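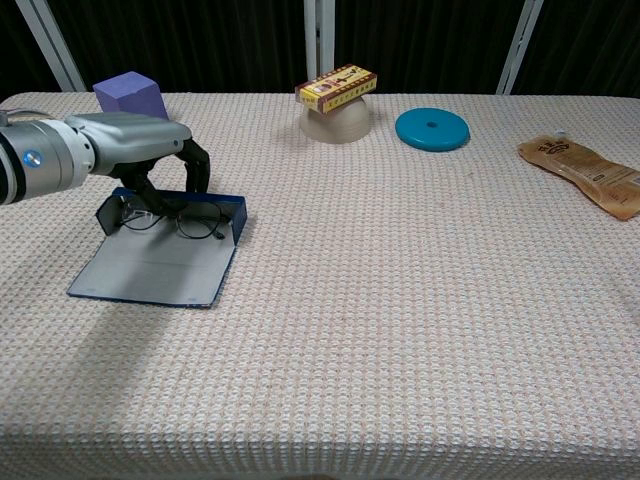

The Neltton hand arrives in a box the size of a carry-on suitcase, and most of the box is foam. Under the top layer are the hand itself, a coupling plate, two cables, a bag of screws and a printed card with the address of the setup page. Larnside, the company that makes it, used to include a thick manual. Customers kept working from old copies after the software had moved on, so the manual is gone.

Larnside sells the Neltton as a kit for people who already own an arm. That means university labs, product testing shops and a growing number of small companies that want to find out whether a hand with fingers would do a job their two-jaw gripper can't. The full kit costs $2225 a month on a lease, with a minimum of 6 months. There is no outright purchase option yet. Larnside says one is planned for July.

Leasing a robot hand sounds odd until you have broken one. Fingers are the weak point of every hand on the market. They are full of small joints, they sit at the end of a strong arm, and sooner or later somebody drives them into a table. Under the lease, a damaged finger goes back in the mail and a replacement comes out. Each kit covers two fingers per term. After that they are $390 apiece.

Fitting the hand took us most of a morning, and the screws were the easy part. The coupling plate lines up with the standard bolt pattern, and the main cable clips along the outside of the arm. The slow part was telling the arm's controller how much weight it was now carrying and where that weight sat. Larnside gives the numbers on the setup page, but they are buried three screens down under a heading called "Extras."

Once it was on, the hand was easy to like. Listis, the control software that comes with the kit, opens with a plain list of grips. You choose one, drag a slider to set how hard the fingers close and run it. You can string grips together with arm moves and save the result as a routine. People who would rather write code can do that too, and the commands are short and sensibly named.

We tried it on household things, the kind that don't come in standard sizes. A foam cube is where everybody starts, and it was no trouble at all. The fingers close, the foam gives and the cube comes up. A bowl turned upside down was harder. A smooth rounded base offers the fingertips very little to hold, and the hand did better when it came in low at the rim.

Small boxes went well as long as they were lying straight. Pouches were a mixed bag. A full pouch shifts its weight as it lifts, and the hand has no quick way to react to that. With the force slider high it held on, but the pouch came out of it creased. Flat discs were the worst of the lot. Unless there is an edge to get under, the fingers simply skate across the top.

Eyeglasses were the test we cared most about. They are light, thin and easy to bend, and a case leaves very little room to work in. Listis has a fingertip pinch meant for this sort of thing, and at the lowest force setting it picked up a folded pair by the bridge without marking them. It didn't do so every time. A small error in the arm's position put a fingertip on a lens, and the lens then needed a wipe. We would not use it on a pair anybody needed that afternoon.

"Glasses are what customers bring to the demo," says Despina Petkov, who runs customer training at Larnside. "They take them off their own face and put them on the table. I tell them to bring an old pair next time."

Petkov's team also sells a two-day training visit, done at the customer's site. We sat in on part of one at Shehu, a packaging test shop with four staff, and it was worth seeing. Most of the first day went to force settings and what to do when a grip goes wrong. By the second afternoon the staff were building their own routines.

There are things to fix. The fan in the control box is loud enough to be annoying in a small room. Listis asks you to log in again after every restart. The hand also needs a short calibration each morning, during which the fingers must be clear of everything, and the software does not warn you if they aren't.

The fingertip pads wear too. Larnside rates them for 400 hours, and ours were shiny well before that, though they still gripped. A new set is included with each lease renewal.

For a shop that moves one kind of part all day, a plain gripper is cheaper and will last longer. For a lab or test shop that has a different pile of objects on the table every week, the Neltton is a reasonable thing to try for a term. Ask for the training visit when you order, and ask for spare pads to go in the same box.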